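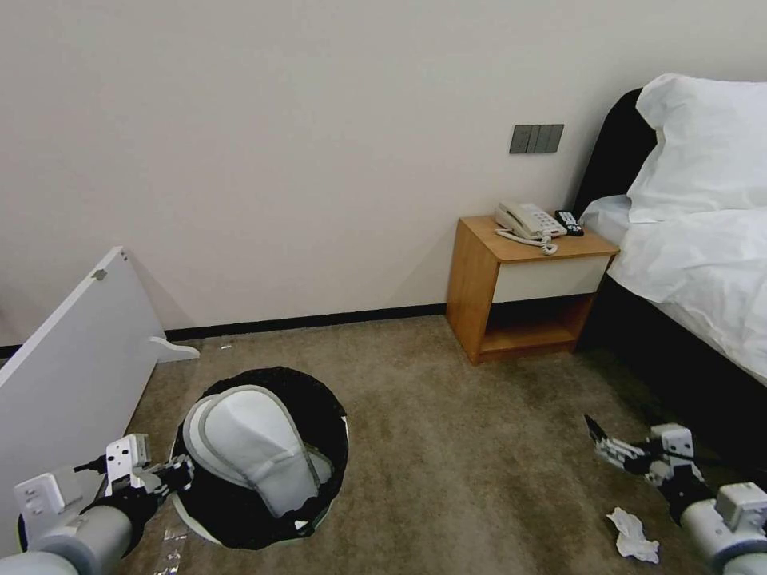

Hutstead Arms Team, Upkeep

Arms Team > Setup diary > Bedroom cell

Fri 22 December, by Demyd Karpenko

Left gripper over the trash bin again, tissue still on the carpet by the right arm. I've stared at that black bin with its flip lid for so long that I dream about it. Brian Nzioka swears the new wrist offsets will hold this time. He said that in August too.

Ran the zero check on both arms before lunch. Left came back at 151, right at 166, and the Limach sheet wants them to match. Brian calls that close enough. I don't see how, so I wrote both numbers on the card and left the old offsets in a second file where he can't tidy them away.

The cables at the left gripper are my other worry. They're thin, and I don't believe the manual when it says they need no attention before the next service. Hour counter reads 1,773. I'll check the plug every morning whatever Sido says.

Retightened the bracket screws, left side only. Right side tomorrow if I can get the small driver back. Brian wants to start on the bed next, pillow first. I'd like to see one tissue go in a bin before we talk about pillows.

Contact the Arms Team | © Hutstead | Back to top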